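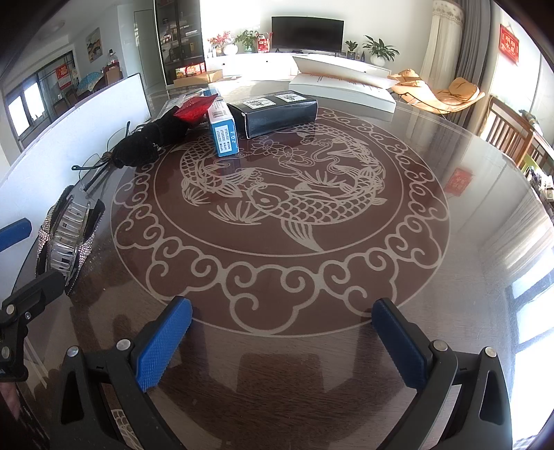
Tacoma, Sun 22 January

Chapter 4
Gathering Examples

I'm starting this chapter with a glossy round table with carp on it, and if you've come straight from Chapter 3 you may be wondering where the math went. It comes back in Section 4.5, I promise! But first we have to talk about the part of the job that eats most of the calendar, and that's getting the examples in the first place.

Everything we did in the last chapter started from a folder of demonstrations that I handed you. They were all the same length, they all had tidy labels, and the gripper closed when the label said it closed. I made that folder by throwing out everything ugly. When my students move from that folder to their own recordings, their first question is usually some version of "what did I do wrong?" (Usually nothing. Recordings of people doing things in homes are just like that.)

So let's look at a home. You've got hand-held grippers with blue pads out over the tabletop, and then you've got all the stuff that lives on a table: a big claw hair clip, a pair of glasses, a few boxes, some plastic packaging. Now pretend your task is "pick up the glasses and put them on the white book." Easy to say. I want you to stop for a minute before reading on and write down what could trip up a learner that has only the camera to go by. I'll wait.

When I do this in class, most people write down the glasses, and good for them. Thin frames and clear lenses are hard to see and easy to squeeze badly, and there's a bunched-up black thing lying over them besides. A few people notice that the hair clip has clear teeth. Hardly anyone writes down the table on the first try, and I think the table is the nastiest thing there! It's shiny. The windows show up in it as big white and blue patches, and there's a red blur on the right that belongs to a decoration hanging on the wall. A person looks at that blur and never thinks of grabbing it. A model that has only ever seen dull gray desks has no reason to know better.

And then there are the fish. Three carp, a pair of lotus flowers, water grass, a border of clouds, all drawn in pale lines right where the pads are reaching. Lines like that can look a lot like the edges of an object. When Ok-hee Ryu and I put together the first set for the Skuvatero project, back in October, we did all of it on one plain desk in my office. We recorded 200 demonstrations there, and I was so proud of them. Then we trained on them, moved Min (our arm, named by a student who has since graduated and won't say why) to Ok-hee's kitchen, and watched it try to pick up a flower printed on a place mat. It tried again. It was very patient about it.

What we had, in the language of this chapter, was a set with plenty of examples and almost no variety. I'll use those two words in a fairly strict way from here on, so let me set them down now.

Count is how many demonstrations you have of a task.

Coverage is how much of the world those demonstrations touch: tables, lighting, objects, clutter, hands, heights, starting positions, and whatever else changes between one place and the next.

You can raise the count in an afternoon. Coverage means carrying your gear up somebody's stairs. I still catch myself going for count when I'm tired, and I have a spreadsheet that proves it.

This is where hand-held grippers earn their keep. With a tool you hold yourself, you can record in a living room without bringing an arm into it, and the jaws that show up in your recordings can match the jaws your robot will use later. The price is that your own wrist gets into the data. You'll tilt in ways an arm can't, you'll lean over, you'll rush. Geum-ok Gil, who ran our second round of recording, went back through her first ten clips and decided she had been reaching from the same side in every one of them. Look for that in yours. We'll come back to it in Section 4.3, with some plots that I find a little embarrassing.

A word on tools. The exercises use Pullero for recording and Erkix for trimming and labeling, mostly because those are what we have in our lab and I know where the buttons are. If you've got something else, use it. You need a recorder that keeps video and jaw opening on one clock, and you need a way to mark where each attempt begins and ends. Please check the clock before you record anything you care about. Section 4.2 has a test for this that involves tapping the pads together in front of the camera and takes less time than making coffee.

One more thing before the section list, and it's about cleaning up. When you go into a room to record, your hands will want to tidy it. You'll slide the boxes over, you'll fold whatever is lying in a heap, you'll close the curtain on the glare. Leave it alone for at least half your recordings. We got over 80 clips from one cluttered tabletop this way, and I would take those over the whole desk set. (You can tidy for the other half. You'll want the comparison in Exercise 4.6.)

What's in this chapter

4.1 Choosing a task you can say in one sentence
4.2 Setting up and checking the clock
4.3 Your wrist, your habits, and how to spot them
4.4 Shiny, clear, and patterned things
4.5 Measuring coverage
4.6 What to keep, what to cut, and failed attempts

Before you start 4.1

Pick a table you see every day and don't touch it. Write down what is on it and what is printed, carved, or reflected on it, in two separate lists. Do it once in the morning and once after dark with the lights on. Bring both pairs of lists to Section 4.1, where you'll use them to choose your task.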